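Urley Weekend Backpack Program - progress report to the Hilside Fund
Prepared by Shahla Shirazi
For: Phyllis Crabtree, grants

Phyllis, sorry this is short, we have deliveries all week. Receipts to follow separately.

Where we are. 583 kids signed up across the four schools, target in the application was 560. So over. Most of the extra came from Dukeveck Elementary after the principal put our flyer in the report card envelopes in January. Did not plan for that, glad of it, but it pushes the food budget (see below).

Bags. 1474 went out last month. Each one has two breakfasts, two lunches, a snack and some fruit when we can get it. Fruit is still the weak spot. Apples fine, bananas a mess by Friday. Trying the little oranges next.

Pledge drive. Ran it at the Yeoman Street school with parents and the middle school band. People give up one thing for a week and put in what they would of spent. Coffee was the big one. Money still coming in so no total yet, will send when the last envelopes are back.

Helpers. 18 regulars on packing night, which is enough unless two are sick at once. Need one more driver with a van. Dukeveck run is too much for a hatchback now.

Problems
- Peanut butter. Two schools went nut free mid year. Switched to sunflower spread, costs more, kids so-so on it.
- Storage. Church basement shelf is full. Looking at the old music room at Yeoman, waiting on the district for keys.
- Sign up form only in English and Spanish. Farsi version drafted, I did it myself, needs a second pair of eyes before it goes out.

Budget. On track except food, which is running over becuase of the extra kids. Would like to move the unspent printing money across. Need your ok in writing.

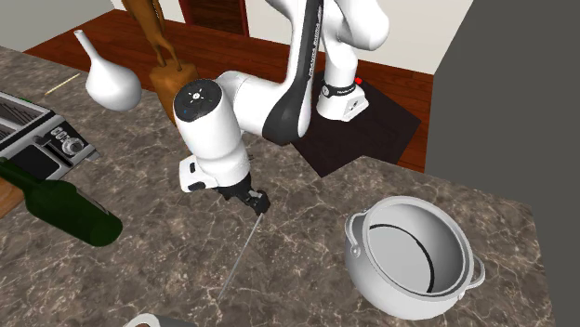 Will the bags keep going over the summer?
At two of the four schools, through the summer lunch sites. The other two buildings are closed, so those families will get a pickup at the church on Thursdays instead.

Next report after the summer sites open. Call me if the printing money is a problem, email is slow right now.

Shahla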